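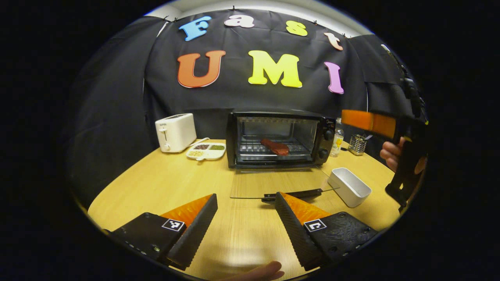
Ticket 1046
Project: Plumutero (tabletop kitchen tasks, hand-held grippers)
Opened by: Traian Olteanu
Assigned to: Gleice Brandão
Priority: normal
Status: closed, rule change pending review

Problem as reported
Pose tracking drops out during toaster oven episodes. The replay tool rejects 70 of the 200 episodes in the June batch with "gripper width not found." Toaster and tray episodes recorded at the same table pass.

9:40 Gleice
Which checklist was used for setup? The Vastholm one still has the old finger marker step.

9:55 Traian
The Ezeani checklist, current version. Both operators signed the setup line. Markers are on top of both fingers. Pads are orange on both grippers.

10:30 Gleice
Went through 5 of the rejected episodes. In all of them the width goes missing when the operator's own finger comes up between the gripper fingers and covers part of a marker. Rule 4 says hands stay on the handle and behind the guard line from start tone to stop tone. It doesn't say what to do if a finger slips forward, so people keep recording.

10:50 Traian
Can we salvage them by filling in the width?

11:05 Gleice
Short gaps, yes. The Ivow converter will fill up to 5 frames. Longer than that and the episode gets marked bad. Please don't raise the limit. Filled values look fine on a plot and are wrong at the moment of the grasp.

11:20 Traian
Second question. Loose glass on the table. There is a flat clear panel in front of the toaster oven with a black-handled utensil partly over it. Is that allowed? The object list only has "oven, rack, toy steak."

11:35 Gleice
Not as the list stands. Anything on the table has to be on the list, and glass needs its own line with a note on edges and where it is stored. Add the panel and the utensil or take them off before the next session. Same for the water bottle. Drinks go on the side shelf unless they are task objects.

1:15 Traian
Re-ran the converter with the default limit. 31 episodes recovered, 39 marked bad. Will re-record those.

1:40 Gleice
Draft text for rule 4: "If a finger passes the guard line, stop, say 'void,' and start over. Do not trim the episode later." Sent for review.

2:10 Traian
Object list updated. Closing. Reopen if the width error comes back after the re-record.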